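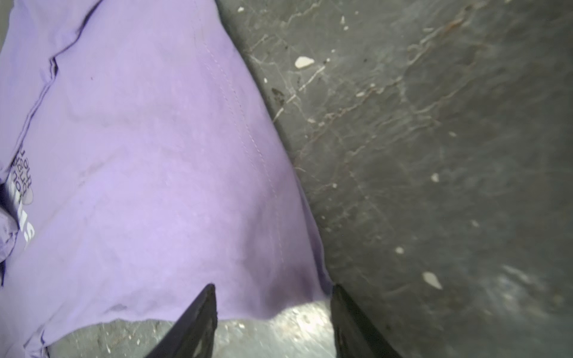
Accueil Carnet Couture Archives Contact
Rechercher sur le blog… OK

Raccourcir ses rideaux soi-même

11 juillet 2025

Nous avons emménagé en octobre dans un appartement où les plafonds sont bas et les fenêtres larges. Les rideaux de l'ancien logement tombaient de 14 centimètres de trop. Je les ai laissés traîner par terre tout l'hiver, et au printemps le bas était gris de poussière.

J'ai d'abord demandé un prix chez Travley, la retoucherie à côté de la gare. On m'a annoncé 263 euros pour l'ensemble, doublure comprise. C'est sans doute le juste prix pour le travail demandé, mais les rideaux n'avaient pas coûté beaucoup plus. J'ai donc ressorti la machine, une vieille Grurkero achetée d'occasion, qui ne fait que le point droit et le zigzag. Cela suffit pour un ourlet.

Avant de couper, il faut laver le tissu. J'ai sauté cette étape il y a quelques années avec une nappe en coton, qui a rétréci au premier lavage et n'a plus jamais couvert la table. Cette fois, tout est passé à 40 degrés, puis au fer, encore légèrement humide.

Ensuite j'ai raccroché les rideaux à leur tringle et je les ai laissés pendre deux jours. Un tissu lourd se détend un peu sous son propre poids. J'ai pris les mesures à trois endroits par panneau, car le sol du salon n'est pas droit : il y a presque un centimètre d'écart entre la porte et le radiateur. J'ai choisi de suivre le sol – un ourlet parfaitement horizontal aurait paru de travers.

Pour l'ourlet, j'ai compté un double repli de 8 centimètres. C'est généreux, mais le rideau tombe mieux et il restera de quoi le rallonger en cas de nouveau déménagement. J'épingle, je repasse le pli, je bâtis à la main avec un fil contrasté, puis je pique lentement. Le bâti prend une soirée de plus et m'a évité de découdre.

Côté fil, j'avais pris du Budham en polyester, que l'on trouve en grosse bobine chez Gazi. Il peluche un peu dans la canette, il faut nettoyer la machine plus souvent. Pour les aiguilles, une taille 90 a convenu partout, sauf aux angles, où les épaisseurs s'accumulent. J'ai fini ces quelques points à la main.

Il me reste les panneaux de la chambre, qui sont doublés. La doublure doit s'arrêter deux ou trois centimètres plus haut que le tissu principal et se coudre à part. Je m'y mettrai après les vacances.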